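Hidlow Suture Practice Guide
Section 5: Closing a short straight cut, interrupted stitches

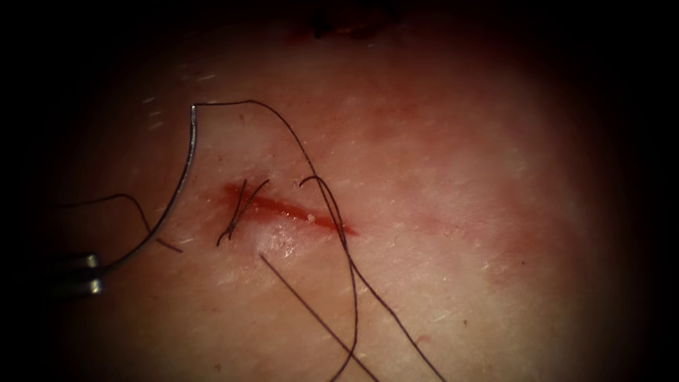 Fig. 5. First stitch tied at the left end of the cut, curved needle held in the jaws.

Read all of this section before you load a needle. Setup and lighting are in Section 4, don't skip them.

You need
Curved needle with dark thread attached (Flota practice pack or similar)
Needle driver
Tissue forceps
Scissors
Gauze, saline
Sharps box, lid open, within reach

Before you start
1. Look at the whole cut, end to end. Blot, don't rub. Red in the slit is fine, you only need to see both edges.
2. Pick off loose specks before they get pulled into the stitch. Small pale bits are easy to miss against the red line, easier to spot with the light turned down a notch.
3. Glare on the surface? Tilt the light. Moist tissue always throws back some white. Keep it off the cut itself if you can.

Loading the needle
4. Grip the needle on the body, past the thread end. Never on the point.
5. Close the jaws fully. Give the thread a light tug. If the needle swivels, re-grip.
6. Check which way the curve faces. Wrong way round = start over.

CAUTION: Point stays in view any time the needle is loaded. Lost sight of it? Stop moving. Find it first.

First stitch
7. Start at one end of the cut. Left end in Fig. 5, either is OK.
8. Go in straight down, a little back from the edge. Turn the wrist and let the curve do the work. Don't push it flat.
9. Come out the same distance back on the other side.
10. Pull thread through slowly, leave a short tail.
11. Tie. Edges should touch, no more than that. If the tissue puckers its too tight.
12. Lay the knot to one side of the cut, not on top of it. Trim the ends.

Note: Dark thread shows up well on pale tissue. Clear thread is in the Kjærgaard refill, leave it till later.

Next stitches
13. Reload as in steps 4 to 6. Every time, even if the grip looks ok.
14. Move along toward the open end. Same depth, same bite.
15. Keep the spacing even. Go by the first stitch.
16. Cut slopes? Turn your hand to match so the needle crosses square to the line. A slanted bite drags the edges out of step.
17. Stop just short of the far tip. The slit gets thin there and you may not need a last stitch.

CAUTION: Bent needle goes in the sharps box. Do not straighten and re-use.

If something goes wrong
Edges overlap: bites are uneven. Cut the stitch, take it out, redo.
Gap between stitches: add one in the middle, don't tighten the neighbors.
Thread tears through: bite too close to the edge. Move back and try agian.
Needle slips in the jaws: wipe the jaws, check for wear. Replacement part 1881, order from Zutodix.

When done
18. Needle in sharps box. Close the lid.
19. Rinse and dry the driver, jaws open.
20. Log the session on the sheet, page 61. One pack is good for up to 100 stitches.

Next: Section 6, running stitch.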